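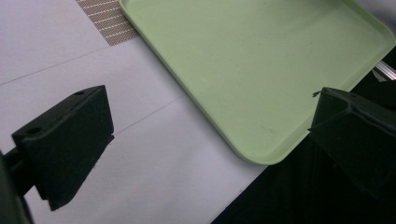

## Fitting the printed fingers and getting your first clean grabs

If you've followed me this far you've got a hand-held gripper with a working trigger, a camera that stays put, and a pile of printed parts on the bench. Now for the fun bit! We're putting the fingers on, lining them up and doing a first run over a tray.

I'm calling this the Nindwood grip, after the shed I built it in. The finger shape began as Daithí Gilmartin's design and I've fattened it up quite a lot (his were lovely and slim and I snapped both of them in an evening).

### What you need

- 2 printed fingers, matte black if you can get it
- M3 screws and a driver that fits them properly
- a small flat file and a sharp knife
- a plain tray with a low rim - mine's pale green
- something white to work on

### 1. Clean up the prints

Run the file along the long edges and stop there. Mine still look a bit rough and printed, and one has a little notch at the lower front corner, and I can live with both. Do go round the tips with the knife, though. Stringy bits of filament up there are a pain once you're looking through the camera, and I always seem to miss one.

### 2. Screw them on

Slide each finger onto its mounting arm and start all the screws before you tighten any. I went at the first one like I was changing a wheel and stripped the plastic, so go gently - finger tight, then a quarter turn.

The faces want to point at each other across the gap. Squeeze the trigger slowly and watch the tips come together. If one gets there early, back its screws off, nudge it and try again. It took me 5 goes.

### 3. Set up the tray

Lay the tray flat on the white surface with nothing in it. I leave a stripy woven mat on the bench too, partly tucked under the rim, and it gives the tracking a bit of pattern to hang on to. Plain white on its own made my position readings wander all over the place.

Hold the gripper over the tray and check the camera view. You want to see both fingers with open space between them. Fergal Foley tilts his camera down much further than I do and swears by it, so have a play.

### 4. Do a dry run

Start recording, move slowly over the tray, open and close a couple of times, then stop. My first go came out at 378 images, plenty for checking that nothing's slipping. Flick through them and look at the fingers only. If they shift against the arms between one squeeze and the next, go back to step 2.

Once that's all steady, drop a sponge in the tray and try picking it up.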